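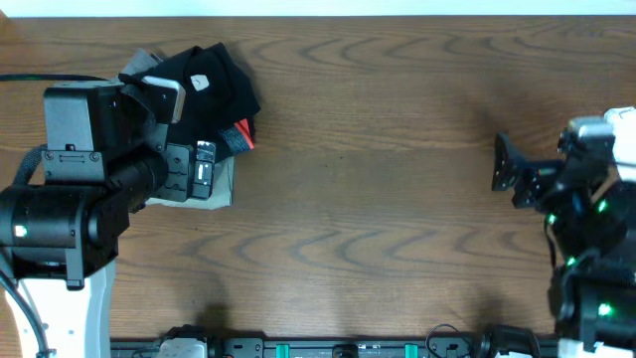 The long table, with all that grain.

Hello again from Garkham! I promised last time that I'd write about the clothes swap, and then December got away from me, so you're getting it now with extra opinions.

If you missed it, a bunch of us have been trading clothes twice a year instead of hauling bags to the donation bin. It started in Seraina Auer's garage (she had 30 coats in there and only two arms, as she puts it) and has grown enough that we now borrow the hall on Urkach Street. This winter 37 people came, which is our best turnout yet, and I went home with a green wool skirt that I've worn almost every day. My own sad blazer found a new owner in the first ten minutes. I'm trying not to feel hurt that she looked so much better in it than I ever did.

The big surprise for me was how fast the plain stuff goes. I always bring something with sequins, thinking everyone will fight over it, and it always rides home with me in the back seat. Meanwhile people will practically sprint for a decent pair of dark pants in a normal size. Kids' snow gear was gone before I'd finished my coffee – if you have any boots your children have outgrown, please please save them for us!

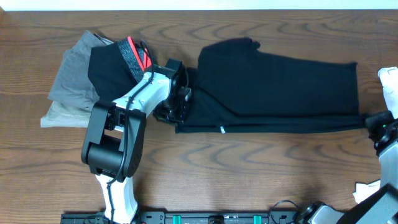 What to bring next time

Up to 19 pieces per person, and yes, we settled on that number after a very long argument. Everything should be washed and dry. Check the pockets too, as I once gave away a pair of jeans with a 50 in the back pocket and I still think about it. Missing buttons are fine if you pin a note on saying so. We have a few good menders in the group who like a project, and I'd rather see a shirt get fixed than end up in the trash.

Shoes are welcome, but tie the pairs together. No underwear, no pillows (it came up).

Doors open at 9:30, and there will be soup again. If you can lend us a clothing rack or a full-length mirror, just reply to this email and I'll come by and pick it up. My car fits more than you'd think once the sequins are out of it.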